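In April I went to the open day at Bimach, in Ziltthorpe. I waited 60 minutes in the line for the robot arm, and I want to defend this slow machine.

Its task was to work with a wooden tray that has letter shapes cut in dark foam. A man behind me said that his daughter could do it faster. He is right, but I think he asks the wrong question. 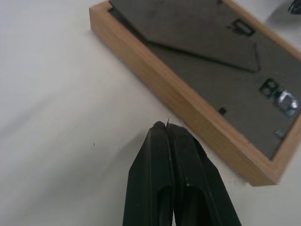
Nawal Filali, who led the demonstration, did not hide the mistakes. She let the arm try again, and she told us when it failed – I respected this very much. Too many companies show only a polished film. I would prefer to stand near a table and see how hard a small movement is. Next year I hope they will put more chairs.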